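Writing the rules down after the work has started

When Snædis Brøndum joined Skaltier, the instructions for recording household tasks ran to a single page. They are now 24 pages long, and she wrote most of them. She says the length is not something she is proud of.

"People send me a question, I answer it, and the answer goes in," she says. "After a year of that you have a long document. In July I sat down and took out everything that had only ever applied to one house."

Skaltier collects recordings of ordinary jobs done by hand with gripper tools, in homes that belong to the people doing the work. Tidying, sorting and folding make up most of it. The recordings are used to train robot arms, and Brøndum's part is to say what counts as a good one.

Her first rule is that the home stays as it is. Early on, some operators cleared the room before they began, and bought matching boxes and plain towels. "It looked very neat and it was no use to us," she says. "A robot that has only seen a plain towel on a bare table has not seen much." The guide now says to use the things that are already in the house, in the place where they are normally used, which may well be a bed.

The second rule covers soft items. Clothes and cloths may be piled together in a box, and the operator is asked not to spread them out first. Patterns are welcome. If a piece slips, the operator picks it up again and carries on, and the slip stays in the recording.

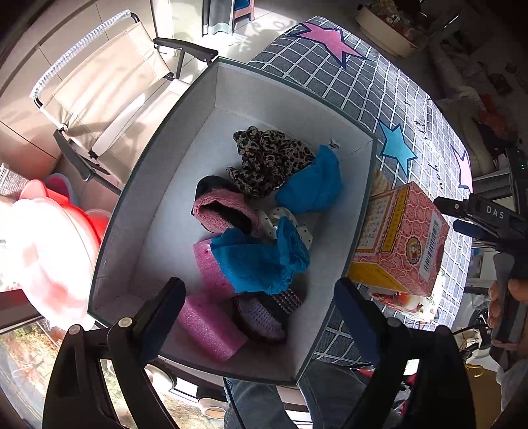 Radomír Machala takes a stricter line on that last point, and told a meeting at Brikard that a slip should be kept only if the operator marks it in the notes afterwards. Without the mark, he argued, whoever checks the recording has to guess whether it was a mistake or part of the job.

Brøndum has come partly round to this. Of 2,848 recordings checked under the old wording, 186 were sent back, and in 62 of those the only trouble was that the checker and the operator disagreed about a dropped item. "That is a lot of people's time spent on a sock," she says. The next version will have a box to tick.

Privacy takes up four pages. Letters, bank papers and family photographs must be put away before work starts, and anyone else in the home has to agree beforehand if they might be recorded. They can change their minds later and the recording is deleted. She would like to see the same wording used by other firms, and has sent it to Danlow for comment.

On safety she keeps it short. Both hands free of jewellery, nothing hot, no blades, and a break after about 40 minutes. Operators asked for the break themselves.

She does not think a formal standard will come soon. "We can't yet agree on what to call a finished task," she says. "Is the box tidy when everything is in it, or when the lid would close? I have had that argument three times this month."

The shortened guide goes out to operators once the section on notes has been rewritten.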